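Notes on counting the displaced after the Vesau clashes

26/10/2020

I spent most of the weekend comparing three sets of figures for the fighting along the Vesau valley road in September. They do not agree, and the reasons are mostly clerical.

The district office reported 434 people displaced. The relief group Rondik, which ran the registration desk at the Procházka school, reported 869. The local paper printed 4000, with no source given. All three are still being quoted in articles about the attack on the two upper villages.

The district number covers people who slept in a public building on the second night. It leaves out anyone who went to relatives. Branislav Šťastný, who kept the list, told me by email that families who arrived after the gate closed were entered the next morning under a different heading and never added back.

Rondik counted registrations. A person who signed up for blankets and again for food could appear twice under two spellings. Silvia Matoušek went through the paper forms and found 112 duplicate entries. Take those out and the total is 757, still well above the district's. 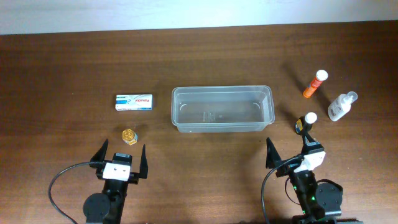
The 4000 figure is harder to trace. The earliest use I can find is a radio interview with Radomír Rusnák, in which he gave it as the population of the whole upper valley before the road was closed. The paper ran it the following day as the number who had fled. Later stories cite the paper.

None of this settles how many were killed. The clinic and the parish keep separate records, and the parish book includes two people who died of illness during the same week. Bohumila Kopecký has asked both for names and dates only. She has the clinic's list so far.

For now I am using 757 for registered displaced persons, with a note on the method, and leaving the other two out of the table. If you have the original Rondik forms from the second desk, the one at the Skutus depot, please write to me. I have pages 1 through 9 and the last page, and the page numbers in between were cut off in the scan.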